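Tillen Shared Workshop: two-arm bench build
Progress report no. 2 to the Kapoor Small Grants Fund
Prepared by Colton Girard, 2023-02-25
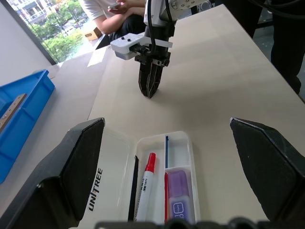

The period covered runs from the first award payment to the end of the present stage. Work has been on three items: mounting and wiring of the two arms, the wrist cameras, and the first handling task. The first item is complete, the second is complete apart from one bracket, and the third has started.

1. Arms and bench

Both arms are bolted down and share a single emergency stop. The original clamp mounts allowed the base to creep under fast moves and were replaced in January with through-bolted plates cut in the workshop. Bülent Taşdemir made the plates and drilled the bench. Repeat positioning at the fingertip is now good enough for the task below. It has not been measured to a standard we would publish, and the dial gauge test listed in the proposal is still to be done.

Cable routing took longer than planned. The first layout pulled on the gripper connector when the wrist turned past its midpoint, and one connector had to be remade. Cables now run down the outside of the upper arm with a slack loop at each joint. We have not seen a dropout in the gripper signal after this change.

2. Wrist cameras

The wrist view is used for the last part of each approach, where the fixed camera is no help. The camera sits low enough that both fingers stay in view through the whole stroke. This costs some of the picture but lets the software check finger position against the commanded opening, and we have kept it.

The remaining bracket is a printed part that flexes when the arm stops sharply. A stiffer version has been drawn. Exposure is fixed by hand at the start of each session, as automatic exposure shifted too much with the daylight from the window.

3. Handling task

The task is to pick pens and small stationery out of an open pencil case and put them back in the correct compartment. It was chosen over the block stacking in the proposal, with the fund's agreement, as the objects are thin, lie close to the walls and leave little room for the fingers. The marker is the easiest item. Slim pens lying against a divider are the hardest: the finger tends to land on top of the wall, and the arm then stops on its force limit.

We have recorded 684 attempts under manual control. The target is 3,000. Attempts are kept whether or not the item is lifted, and each is tagged with the outcome by the operator. A first model will be trained when the slim pens are better represented, at present most attempts are on the larger items.

The white case itself slides on the bench when a finger touches the tray wall. Rubber feet were tried and raised the tray enough to upset the taught heights. A thin non-slip mat is on order from Skimano.

4. Spending

Spending is within the award. The mounting plates came in under estimate, and the saving went on spare connectors and cable. The line for a second workstation has not been used. We ask that it be carried forward, as the existing machine copes with recording and may not cope with training.

5. Problems and risks

Bench time is the main limit. The arms can only be run when two members are present, one of them at the stop button, and this rule will stay. The Pinden control software was updated during the period and changed the default gripper speed. The old value has been restored and the version is now locked.

6. Next period

Fit the stiffer bracket and the mat. Carry out the dial gauge test on both arms. Continue recording, with slim pens first. Train and test the first model on the marker only, then report the results to the fund with the raw tags attached.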